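ok so the Grutix people finally wrote back about the author bio for the anthology. 100 words max. mine was 300. cutting it down tonight, pray for me

draft one started with where I was born. deleted. who cares

draft two said I "wear many hats." I own one hat

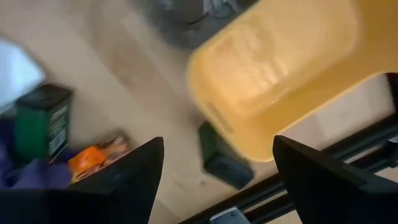
Filed under: writing life, small press

the hard part is third person. "she lives in Drusstead with her husband and a dog" fine, but then it sounds like I'm dead. or a senator

also do I say I teach the Wednesday workshop? it's six people and a kettle. but it IS a workshop and I do lead it

my day job is payroll. every bio I read is like former beekeeper, trapeze, lived on a boat. payroll stays in, I've decided. payroll bought the laptop

asked the group chat for one word that describes me. got "punctual" and "loud." using niether

word count check: 141. how. I took out the whole paragraph on Grastberg, and that was the only place I've ever been that sounds like a writer went there 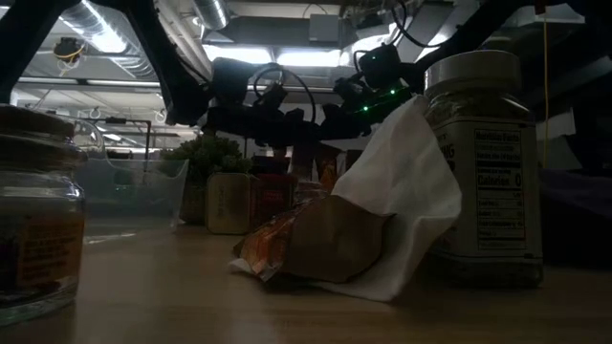

and the thing is the story itself is only 2,000 words, so a 141 word bio starts to look like a sequel

cut the dog. put the dog back. the dog is named Chow and honestly has a better hook than me

down to 118. lost "passionate about." lost "lifelong." lost "avid," which I had in there 2 times, avid reader AND avid walker, what was I doing

does anybody put their newsletter link in the bio anymore or is that tacky. asking before I send. it counts as one word if there's no spaces right

ok someone says Grutix strips links anyway. great, that's one word back, spending it on "award-shortlisted." it was a library contest in February but a shortlist is a shortlist

99!!! reading it out loud to Chow now

he left the room. sending it

sent. just saw I wrote "she lives in Drusstead were she teaches." WERE. emailing them again, subject line "sorry, one letter"

they replied already, they fix typos on their end, and could I also send a headshot by Friday. I do not have a headshot. I have my work badge

new thread tomorrow about the headshot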